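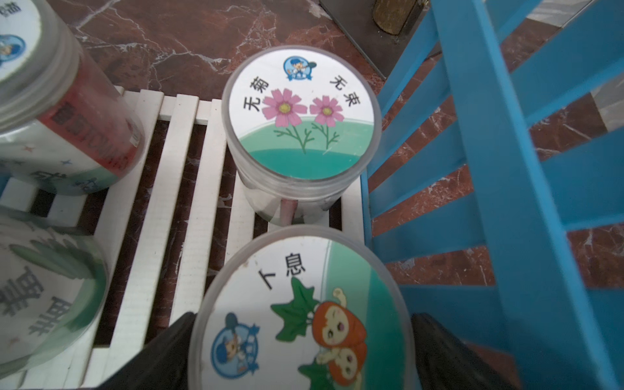 Norbert Vass writes that he has thrown out too many good clear jars over the years, mainly because the lids kept their stickers and he got tired of opening three of them to find the cumin. He wants to know if there is a way to keep using them without scrubbing every lid, and if the plastic kind is worth keeping at all.

Kitchen > Storage > Jars and Lids

28 Feb 2022
By the Pruswood Household Page

Print this page | E-mail this page

It is worth keeping them, within limits. A clear plastic jar with a screw or snap lid is light, shows you how much is left, and doesn't shatter when it rolls off the counter. It won't hold a seal the way a glass canning jar does, and it picks up smells. Use it for dry things you go through in a couple of months and you will be fine.

Sticker or no sticker

A printed lid is no trouble if you look down on the jars, as you do in a drawer or on a low rack. The picture on the lid tells you which jar it is faster than a word does. I have a tea jar with flowers on top and I have never once read what it says. Leave the sticker alone if the jar still holds what it came with, or something close to it. Flower tea in a flower jar, dried fruit in a fruit jar.

If the contents change to something quite different, take the sticker off or cover it. Half covered is the worst choice. People read the part that shows.

Getting a lid sticker off

Try it dry first. Warm the lid with a hair dryer on low, held a hand's width away, and lift an edge with a fingernail. Pull back flat against the lid, slowly. If it tears, warm it again and start from the other side.

Paper stickers usually leave a gray layer of fuzz and glue. Rub in a little cooking oil, leave it for half an hour, and wipe with a paper towel. Repeat if it still drags. Wash with dish soap after that, twice, or the lid will be slippery and collect dust.

Plastic-film stickers come off in one piece more often, but the glue they leave is stickier. Oil mixed with baking soda to a paste does the job. Rub with your fingers. Don't use the rough side of a sponge on a clear rim, as the scratches stay and they turn cloudy.

Keep nail polish remover away from clear plastic. Acetone can fog it in a few seconds and there is no fixing that.

Washing

Most thin plastic jars are not made for the dishwasher. The bottoms bow and then they rock on the shelf. Wash them by hand in warm water, not hot, and use a bottle brush for the corner at the bottom where tea dust and sugar pack in.

Take out the liner if the lid has one. Some lids have a foam disc pressed up inside, and damp sits behind it for days. Pry it out with the tip of a butter knife. If the back of the disc has spots on it, throw it away and cut a new one from a sheet of food-grade silicone.

Dry the jars upside down on a slatted rack so air gets underneath. A folded towel looks tidier but holds the damp inside. Give them overnight at least. Then turn them right side up and leave them open for another few hours before anything goes in. One damp jar will turn 2 pounds of sugar into a brick.

Smells

Wash, dry, then fill the jar with crumpled newspaper and close it for two days. Change the paper once. For something stubborn like dried shrimp or curry powder, put in a spoonful of dry baking soda, shake, leave a week, and rinse. If it still smells after that, use the jar for rubber bands. I have one that held smoked paprika in October and it is now full of picture hooks.

What goes in and what doesn't

Good in plastic: flower tea, dried fruit, rice, dried beans, pasta, oats, sugar, wrapped candy, bouillon cubes.

Better in glass: ground coffee, ground spices, nuts for more than a few weeks, anything oily.

Never in a reused food jar: cleaning powder, plant food, bug bait, or any medicine. This goes double for jars that have cartoons or fruit on the lid. A child doesn't know you changed what's inside.

Labels

Masking tape and a marker. I have bought the nice labels and I always go back to the tape. Put it on the lid if the jars live in a drawer or on a low shelf, and on the side if they live above your head. Write what it is and the month you filled it. If you cook something often from the same jar, write the amount too: my rice jar says "1 cup rice, 1 3/4 water" and it saves me looking it up.

When you refill, peel the old tape off before putting on the new. A stack of tape gets thick and the lid won't sit under the next shelf.

For packaged foods with directions in a language not everyone in the house reads, ask someone once and write it on tape in plain words. "Steep 5 min" is enough. A phone translator will do in a pinch, but check the result against the contents before you write anything down. Lettering printed on a curve confuses it.

Where to keep them

Measure the shelf before you sort the jars, and measure with the lids on. Mine is 39 inches wide and takes 8 of the big round ones in a single row, with room left at one end for the salt. Two rows deep works if the back row stands on something. A wire or slatted riser is good for this. A board works too but crumbs settle under it and you have to lift everything to clean.

Round jars waste some space compared with square ones. That is the price of getting them free. I would not buy round ones new.

Keep them out of direct sun. Flower teas fade first — chrysanthemum goes from yellow to straw — and the taste goes with the color. Away from the stove is good too, on account of steam. If your only shelf is over the stove, put dishes there and move the food.

Don't stack more than two high unless the lid has a raised rim that the next jar sits down into. Flat lids slide.

How many to keep

Anyone who saves jars ends up with too many. A reader at Seyoum once sent in a list of every container in her pantry and the total was 126, counting the empties. Keep what fits on the shelf plus two spares. Put the others in the recycling with the lids off, after checking the number on the bottom against what your town accepts. Stickers can usually stay on.

Lids that crack

The rim goes before the flat part does, generally from overtightening. Turn until it stops and leave it there. A cracked lid can be used on a jar of clothespins or buttons, but not for food, as it lets in pantry moths. If you have several jars of the same kind, save one extra lid when you recycle a jar. They are rarely the same size from one brand to the next, even when they look it, so try it on before you throw out the jar it came from.

Static

Dry tea and fine flakes cling to the inside of a plastic jar and make it look dirty when it isn't. Wipe the inside with a barely damp cloth, let it dry completely, and fill it the same day. It will come back in dry weather — just wipe again at the next refill.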